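Search the course site Search Go

Handout 5: Where does the money sit? Wallets, float and settlement

Manolis Zacharopoulos, notes for the evening group, updated 1 August 2021

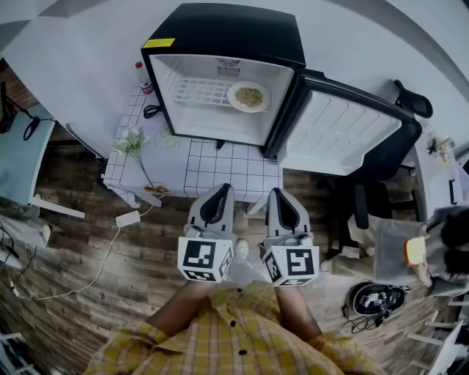
A black mini fridge, white inside, with a wire shelf.

Okay, so last time we got as far as the difference between a payment message and a payment, and a few of you came up afterward still a bit unhappy with it. Fair enough! It took me years to stop mixing them up, and I was working in a bank at the time. I'm going to go over it again with a shopping trip, and then we'll get to the thing I really want to talk about, which is what happens to your balance while it's just sitting in an app.

A quick warning before we start. Wukix, Bekus, Han and Presivier keep coming up in these notes, so get them straight now. Wukix is the wallet app. Bekus is the bank that holds the wallet's customer account. Han is the store. Presivier is the processor in the middle, passing messages back and forth and charging for it.

1. The shopping trip

You have $354 in your Wukix wallet. You go on Han's website and buy a mini fridge for $89 (tax included, shipping free, let's keep life simple). You tap the button, the app makes its little noise, and Han emails you a receipt.

What has moved so far? I ask this every year and most of the room says "eighty-nine dollars." But at that moment no bank account has changed at all. What you have is a chain of messages. Your app told Wukix you wanted to pay. Wukix checked its own records, saw enough there, and put a mark against $89 of it. Presivier told Han the answer was yes. Han decided that was good enough to start packing a box.

Your app now shows a smaller number, and that number is a record kept by Wukix of what Wukix owes you. Please write that down somewhere, because most of the rest of this handout hangs off it.

The real money moves later. Presivier adds up everything Wukix customers bought from every store it serves, takes away refunds, and comes up with one net figure. Wukix tells Bekus to send that amount. Presivier then pays Han its share, minus the fee. Say the fee on your fridge is $5 - steep, I know, but it makes the arithmetic painless - so Han gets the price less five dollars, and you never see any of that on your side.

Words to keep apart:

Authorization: somebody said yes.
Clearing: everybody worked out who owes what.
Settlement: money changed hands between banks.

When you read a news story about a "payment failure," try to figure out which of the three broke. Reporters hardly ever say, and it makes a huge difference. If authorization is down, people are stuck at the register. If settlement is late, shoppers won't notice a thing, but the small stores waiting to be paid certainly will.

2. Float

So you've bought your fridge and you still have money left in the wallet. Where is it?

It isn't in your phone. (I know you know that. But watch how people talk about it when they lose one!) It's in an account at Bekus, in the name of Wukix, mixed in with the money of every other Wukix customer. We call the whole pile the float. Bekus has no idea which part of it is yours. Only Wukix does, in its ledger.

That means there are two records that have to agree:

- the ledger at Wukix, which says what each customer is owed
- the bank statement at Bekus, which says how much is there in total

Add up all the customer balances and you should get the bank figure, give or take the payments that are still on their way. Checking this is called reconciliation. It's dull work and I did it for a long time, and I can tell you that the dullness is a good sign. A day when reconciliation gets interesting is a terrible day.

Most of the differences you find are timing. A customer tops up late in the evening, the app shows it right away, and the bank shows it the next morning. What you do is list those items, carry them forward, and make sure each one clears when you expected it to. The item to worry about is the one that keeps getting carried forward with the same note next to it. I once inherited a spreadsheet where a line just said "ask June team," and there was no June team, it turned out to mean the people who had been on shift in June. Took me ages.

3. Safeguarding

Right, this is the part that comes up in the written assignment, so slow down a bit.

If Wukix goes out of business, what do you get back? The answer depends on whether the float was kept apart from the company's own money. Payment rules in a lot of countries ask for this in one form or another, and the general name for it is safeguarding. The details differ so much from place to place that I'm not going to list them here. Look up your own country's rules and bring a printout or a link to the next session.

The basic idea, though, is pretty much the same everywhere. Customer money goes in one account. Rent, salaries, ads and the office coffee come out of another. The company doesn't dip into the first to pay for the second, not even for an afternoon.

Here are the ways it goes wrong, in the order I've tended to see them:

Fees left in the pot. Wukix earns a fee and leaves it in the customer account because moving it is a hassle. Sounds harmless, since there's more money in there than needed. But now nobody can tell quickly which part belongs to customers, and a liquidator will have to spend time (and money) untangling it.

Prefunding. A processor wants cash up front before it will pay stores, and the wallet company uses customer money for the deposit. If the processor fails, that cash may be stuck.

Plain borrowing. Payroll is due, an investor's money is late, the customer account is right there. I don't think I need to explain that one.

Also, keep safeguarding separate in your heads from deposit insurance. They're different promises. Insurance covers a bank failing. Safeguarding is meant to protect you when the wallet company fails. If Bekus itself went under, whether the wallet customers would be covered one by one, or Wukix would be treated as a single big depositor, is exactly the sort of thing you need to read the local rules to find out. Don't guess, and don't trust the help page of the app either - I've seen some very cheerful ones.

4. Refunds, the annoying bit

Let's say the fridge hums too loudly and you send it back. Han says "refunded" and your wallet still shows nothing. Who's fibbing?

Probably no one. Han has sent a refund message. It has to go through Presivier, get netted against the day's sales, and come back to Wukix, which may or may not credit you before the money shows up. Some wallets credit you on the message, as a courtesy, and take the risk. Others wait for settlement. Both are fine as long as the terms say which it is, and as long as the ledger shows the credit as what it is. A courtesy credit paid out of other customers' float is a shortfall, even if it's a tiny one and everybody meant well.

And notice that the $5 fee may not come back to Han. Depends on the contract. This is why small stores would much prefer to give you store credit, and why they get a bit grumpy when you ask for cash.

5. For next session

Please do these before class. A paragraph each is plenty.

Take a wallet customer who tops up $500 late at night and spends $89 before morning. Write down what the ledger shows and what the bank statement shows, at midnight and then again once everything has settled. Say which differences are timing.

Find the terms of any wallet or prepaid card you use yourself. Where does it say your money is held? Copy the sentence out word for word. If you can't find one, tell me how long you looked.

Suppose the company's own operating account is overdrawn and the customer account has a little too much in it. Write the email you would send to your boss. I mean an actual email, with a greeting, because the tone is half the job.

Bring a calculator if you like one. We'll go through netting on the whiteboard, with three stores this time, and I'll try to write bigger.

Related handouts
Payment messages and payments: what's the difference?
Reading a bank statement line by line
Who pays the card fee?
Netting with more than two parties
Chargebacks and disputes
How to write up a reconciliation break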